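Review: Plividetti stackable storage boxes, 22-litre, clear

Mar 25, 2018
By Halldóra Hafþórsson, Household Equipment Desk

The Plividetti range is sold for the storage of papers, linen and small household goods in lofts, cupboards and school stock rooms. The maker describes the 22-litre box as suitable for long-term use and for stacking to a height of five. This review covers the box and its clip-on lid, which are priced separately. The earlier model, withdrawn last August, is mentioned only where the two differ.

Assessment took place in the records room at Bustidon, where 10 boxes were put to ordinary use by office staff under the supervision of Svend Bisgaard. They held bound minutes, stationery and, in two cases, winter curtains. No special handling was asked for. Staff were invited to note any difficulty in writing, and their remarks have been taken into account.

The lid is the weakest part of the product. The clips close firmly at the short ends but need a second push along the long sides, and several users believed a box to be shut when it was not. Malou Bech reported that one clip came away in her hand during the first week. It could be pressed back into place and has held since, although a replacement was requested from the supplier, Flaltska, and had not arrived at the time of writing. The earlier model used a plain lift-off lid, and some users would prefer its return.

Stacking was satisfactory. A column of five full boxes stood level on a hard floor and leaned slightly on carpet. The label holder supplied with each box takes a standard card, but the adhesive does not grip well in a cold room. We advise fixing it indoors and leaving it overnight before the box is moved.

The price is 400 kroner for a set of four without lids. A comparable set from Cai costs less but is made in one size only. Orders above 2,000 kroner are delivered free of charge.

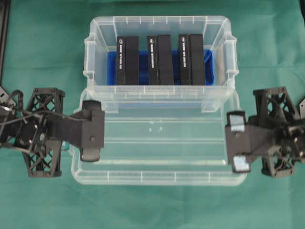
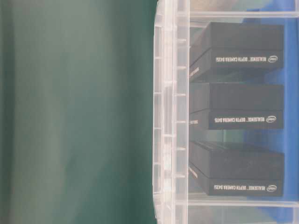
Buyers should give some thought to how the inside of a box is to be divided, as no inserts are offered with the range. Loose goods slide whenever a box is carried, and a full set of minutes will slump to one end on a flight of stairs. A cut piece of foam at the bottom, such as the blue liner with three black boxes standing on it, is a sensible addition for upright items, and clear plastic allows the contents to be checked from the side. Baldur Bergmann, who looks after the map collection, used folded card for the same purpose and found it adequate for flat sheets. Card should be replaced if it becomes damp.

The box is recommended for indoor storage. Purchasers who intend to open it daily should try the lid in the shop first. The lid may be returned unused within the period stated on the receipt.

Recent reviews
Bustidon two-step folding stool
Cai desk lamp with clamp
Shelf brackets for brick walls
Letter trays compared, by Nuwan Sarkar

Contact the Household Equipment Desk | Copyright 2018 | Back to top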